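Folding demonstration for a robotics open day: how to make it understandable for visitors?

Community Help > Robots and Automation > Events and visits
Posted by Oratile Cele, 2022-12-10

Good evening to all. I am preparing one table for the open day of Solport in Plovisbridge. The organisers expect 200 visitors, and my part is clothes folding with hand-held grippers. A person folds the garment with the grippers on the hands, and afterwards I explain how such recordings can be used for teaching a robot arm. Each group stays with me 14 minutes and then it must go to the next table.

In November I attended a similar demonstration at Nkuna and I noticed that people at the back understood very little. They saw shoulders and elbows, and they began to speak about lunch. I would like to avoid this. My questions concern the choice of garment and of the background, and also whether visitors should be permitted to try.

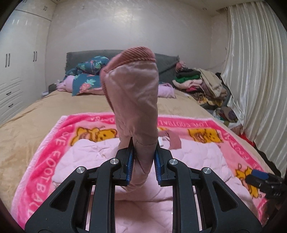
My choice of garment until now is a child's winter jacket, because a T-shirt is too simple and finishes before I have explained anything. The padding is the difficult point. When the sleeve is lifted by its lower part and stands up between the two blue pads, it keeps its shape quite well, but I can't judge if the public will see what the pads are doing. Pink on a pink blanket is perhaps also not a wise combination. The blanket has bears and big white letters, and my sister says that everybody will read the letters and forget the jacket. Should I change it for something plain?

I would be thankful for advice from anybody who has already stood behind such a table.

Bheki Khumalo
Helpful to 2 readers

Change the blanket, yes. I did a demonstration of this kind at Jotmont with towels, and the first cloth under them was striped. From the second row the edge of the towel disappeared completely. We replaced it with a dark grey bed sheet and pulled it tight under the table with clips. Please iron the sheet before, a fold in the background looks like a fold in the garment.

About the jacket I have a different opinion from what you maybe expect. Keep it. Thick clothes are good for an audience: the movements become slower and larger, so there is something to follow. But say aloud each step before you do it. "Now the left sleeve goes inside." Then do it. If you speak and fold at the same moment, people follow only the hands or only the voice.

Visitors trying: let them, but give them a tea towel. With a jacket the first person will need all your 14 minutes and the children who wait will become sad — I have seen it. Put a low box in front of the table for the small ones. And keep a second pair of grippers within reach, with the pads already fitted.

Wian Mahlangu

just use a real robot, people come to an open day for robots

Oratile Cele

Thank you, Bheki, this is very useful, above all the advice about speaking first. Wian, a robot arm will be at the neighbouring table, with my colleague Lungile Mabaso, and I don't want to repeat her part.

I have one more doubt, about the order of the folding.

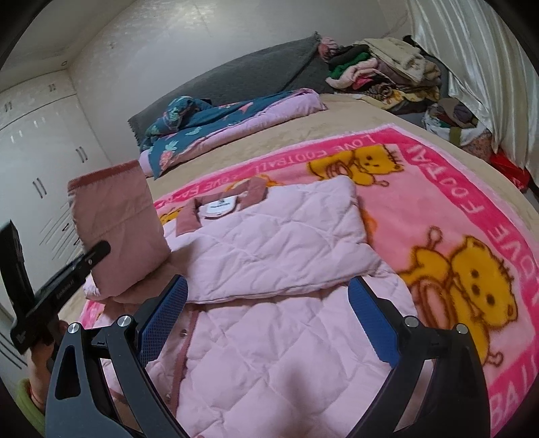

Page 2 of 2

At present I fold the quilted part across the middle as one broad fold, and the sleeve on the left is held up separately by the other gripper. It looks interesting to me, but is it clear for a person who sees it for the first time? The collar with the label stays open at the top, and I thought I could use it as the "north" when I explain: collar far from me, visitors on the other side. The metal snap buttons I would leave unfastened. I am not sure about this.

Bongani Mtshali

I would do both sleeves completely before you touch the body. For an expert the order is not so important, but a visitor wants to see that one thing is finished and the next thing starts. A sleeve in the air while the body is already folded will bring you questions in the middle, and you will lose your time.

The collar as a fixed point is a good idea. Only remember that your visitors stand opposite, so your left is their right. I would say "the sleeve near the window" or "the sleeve near the door" and not left and right at all.

For the snaps, leave them open. If you want to fasten one for the public, practise it many times at home first, with the same jacket and at the same table height. A bed is much lower than an exhibition table and your wrists will be at another angle. In my case this made more difference than the background, and I noticed it only on the morning of the event.

Please write afterwards how it went, we have our own visit day to prepare at Jotmont next year.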